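2 min read

My bank wants me to rate my visit. I was in there for 50 seconds, to use the pen.
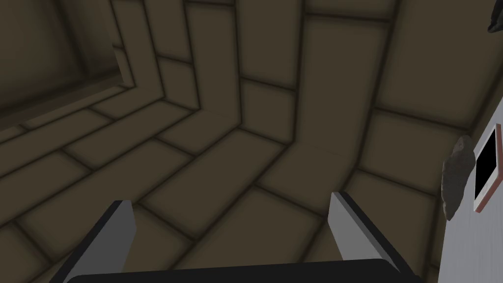
The dentist wants stars too, and so does the parking garage in Fleltdale – a place I chose for being near my car. I've never had a five-star park.

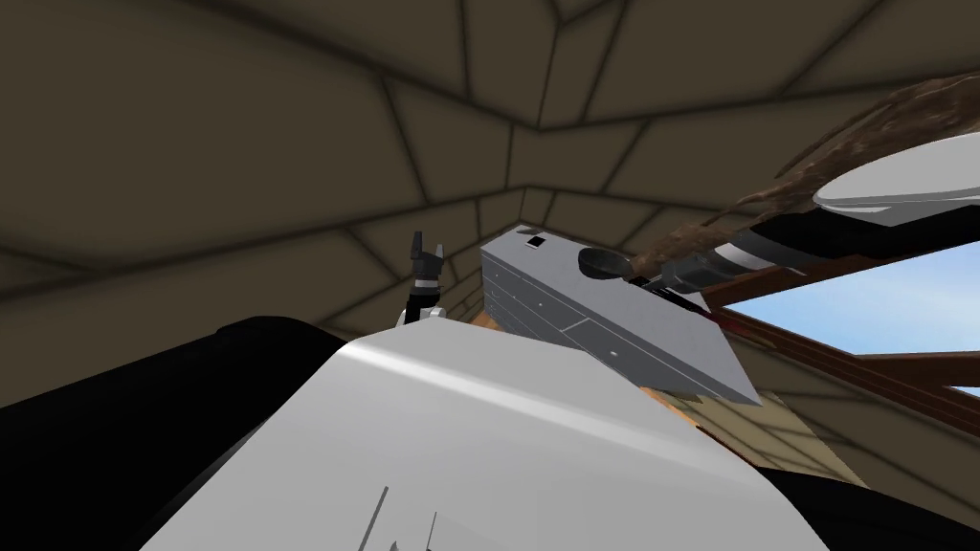

Femi Olaniyan, who cuts my hair, asks "All right?" and holds up a mirror. I say yes every time, even the year it wasn't. I'd call that enough customer research for any business.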